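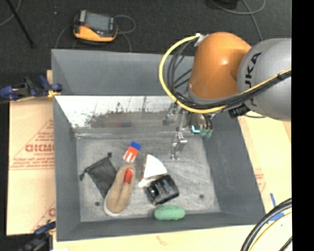 Section 2. Planning Your Cell and Your Budget

Before you order anything, read this section with a pencil in your hand. I wrote it after helping set up three Wulta bin-picking kits, and most of the money I've seen wasted went out the door before the arm was even bolted down.

2.1 Decide what you're picking

1. Gather a sample of your real items. Include the awkward ones! A shoe, a soft mesh pouch and a small flat package all ask different things of a gripper, and you want to know that before you pick one.

2. Weigh the heaviest item and write it on the planning sheet. Add the weight of the gripper itself (everybody forgets this, me included) and check the total against the arm's rated payload.

3. Mark anything floppy or shiny with a star. Starred items are the ones to send to Clirnance for a test pick. They take up to 22 items per box and mail them back to you.

Note: If more than half your sheet is starred, call before you buy a finger gripper. You may be happier with suction, or with a tool that does both.

2.2 Price the whole thing

4. Start with the arm and controller, then open a second column for everything else. The Ilora gripper kit is 1299 and comes with fingers, fittings and one length of air hose. It does not come with a compressor.

5. Put down 200 for cable ties, sleeves, clamps and spare hose. My first budget had a zero on that line, and I'm still embarrassed about it.

6. Choose a bin with sloped walls if you can. Items slide toward the middle and the fingers have room to get at them. Plan on replacing it at some point, too, as metal floors get scuffed and scratched.

7. Ask for the Caron service plan price in writing. Diane Pelletier on our sales desk can quote it with or without training days.

Caution: Do not buy a used arm until you have confirmed that the controller and the handheld pendant come with it. Buying them separately can wipe out your savings.

2.3 Plan the floor space

8. Tape the arm's full reach on the floor, then leave at least 80 cm beyond it for people.

9. Give the pendant a home outside the taped area, with enough cable to get there.

10. Leave slack in the cables that run along the arm. Move each joint slowly through its range and watch the loops before you tighten the last tie.

Caution: Shut off the air and lock out the power before you reach into the bin.

11. Clamp the bin for the first few weeks, and don't drill. You'll want to shift it, trust me. Once the position has stayed put through a full month of picking, go to Section 3 for permanent mounting.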